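Tidy hands wanted: casual sorters and packers for the Stutdale residence rooms

Posted Sep 24, 2021 by Thirumalai Lobo, Room Care Coordinator, Zurness

If you are the sort of person who can't walk past a cluttered table without wanting to put something away, we would very much like to hear from you. Zurness looks after shared student rooms in Stutdale, and we need casual staff to help residents clear, sort and pack up their small belongings before the November changeover. It is gentle work for the most part, and a good fit around study or school pick-up. 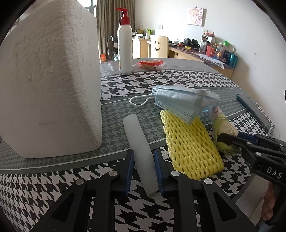
Reading time: 2 minutes

What you'd be doing

Mostly small things, and plenty of them. Furniture stays where it is. What we need sorted is whatever has gathered on the tables over the term - face masks, the foam sleeves that come around fruit, plastic bags with something still in them, snacks, pump bottles, bits of packaging. You'll work at the table itself, picking things up one at a time and deciding whether each is to be kept, packed or put in the rubbish. When you really can't tell, there's a tray for that, and the resident has the final word.

We pack into white foam boxes. They're light to carry and kind to soft packets, but they do take up a good bit of table, so you'll learn to work around them. Tablecloths stay on unless the resident asks otherwise, and please give them a shake outside afterwards (the crumbs are remarkable).

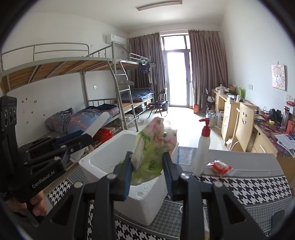
A soft packet held over the open foam box.

Who we're hoping for

No experience needed, truly. Some of our favourite people came to us from cafés, libraries and the mail room at Hawthorne. You should be happy working in somebody else's living space, beds and all, and treating a half-eaten packet of lollies with the same courtesy as a textbook. You'll need to be 18 or over. Reading a little Chinese would be handy for labels, though it's by no means a requirement, and a good memory for where things came from is every bit as useful.

The practical side

Shifts run for two hours, in pairs, on weekday mornings or afternoons. Training is paid at the same rate as everything else and takes place in our Umer building, with a cuppa and a decent biscuit. We had 2,314 items on last term's packing sheets, so comfy shoes are a fine idea!

To apply, send us a few lines about yourself and the times that suit you, marked to Thirumalai's attention. A résumé is welcome but a friendly note will do just as well - tell us about a drawer you're proud of, if you like.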